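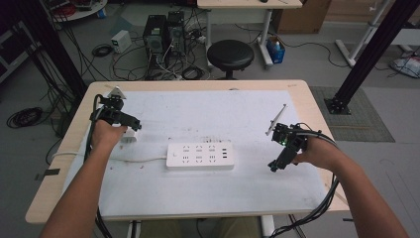
Our group went to the Hostby open day in August, mostly to see the workshop where they try out desk and table wiring. The building is at the far end of the Jatstead estate, past the Dornotik warehouse, and the parking lot was full by the time we got there.

Nicanor Campos showed us around. He has been with Hostby for 7 years and started in shipping. The workshop has a gray floor and a lot of cable on it, so he asked everyone to watch their feet.

Most of our time went to the power strips. The work is plain enough: a white strip with rows of sockets and a small switch at one end lies on a white board, and a plug has to go into it. The board is laid over a light wood table. Campos told us they care a good deal about where the strip sits, because people buy a desk first and think about outlets later. He would like every desk sold with the cord already routed off the left side. A couple of us disagreed, as our own outlets are all on the right.

After that there was a short talk on cord lengths, which ran long, and then coffee. More than 50 people had signed up and there were only 2 pots, so the line went out into the hall. The sandwiches came from Insaurralde and were good, especially the egg.

The storage room was closed for painting. Campos said it should be open again for the next visit. Sign-up is by email, and the bus from the station stops at the gate.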